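4.2 Wrist camera placement and occlusion in the block-row task

The second set of trials compared two camera placements, using the same arm, the same controller and the same parallel gripper throughout. In the first placement, a single camera was fixed to a stand at the side of the work area. In the second, a small camera was mounted at the wrist and looked out between the fingers. Both cameras fed the Zidar controller at the same image size, and the colour settings were left unchanged between conditions. The fingers were the plain dark grey pair described in Section 3.1. The soft-tipped Kowalchuk fingers, which are wider at the base, were used only in the trials reported in Section 4.3.

Each trial began with coloured cubes set out in a row on the work surface. The controller was asked to grasp the nearest cube, confirm the grasp, and report the colour and order of the cubes remaining behind it. Trials were run at the Naltley laboratory during November by two operators, Somtochukwu Jibrin and Vilmos Simon, who alternated after every 50 attempts so that neither placement was tied to one person's habits in setting out the blocks. A total of 904 attempts were recorded. Of these, 149 were set aside before analysis as the row had been laid out in the wrong colour order or the controller had been restarted part way through.

The wrist placement gave a close and steady view of the contact between finger and cube. Its weakness was in depth. When the gripper approached along the line of the row, each cube hid most of the one behind it, and the controller had to work from narrow bands of colour. Figure 6 gives a typical case at the point of grasp.
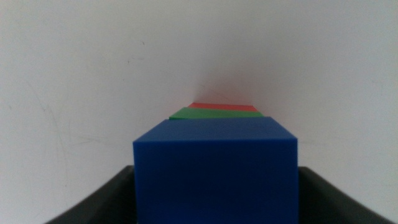

Figure 6. Wrist camera view with the blue cube between the gripper fingers. Only thin strips of the green and red blocks are visible beyond it.

Three features of such views affected the results. The first was the size of the nearest cube, whose front face took up much of the lower part of the image and left little room for the rest of the row. The second was the small visible area of the farther blocks. In Figure 6 the red strip is narrower than the green, and both are less vivid than the blue. Under the original settings, the colour finder treated strips of this kind as noise and dropped them. Lowering the minimum area restored them, but also raised the number of false reports from shading on the background. The reddish shadow above the farthest block in Figure 6 shows how this can arise, as its tint is close enough to the block's own colour to blur the boundary between the two.

The third feature was the fingers themselves. They occupied most of both lower corners of the wrist view at all times and had to be masked. A fixed mask was adequate when the fingers were fully open but covered part of the cube once they closed. Osvaldo Piras replaced it with a mask that followed the reported finger opening, and this version was used for all of the attempts retained here. Faint scuffs on the pale background did not trigger false reports at any setting tested.

The side camera saw the full row more readily but gave a poorer view of contact, particularly on the side of the cube facing away from the stand. Operators also noted that it needed to be realigned whenever the stand was bumped. The wrist camera required no such adjustment after its first calibration.

On this basis the wrist placement was kept for grasp confirmation, and the side placement for reading the row before the approach. Dorothy Fairclough and Idrisa Waweru have since repeated the set-up at the Berutberg site with a steeper approach angle, which exposes more of each top face. Those trials are reported in Section 4.4.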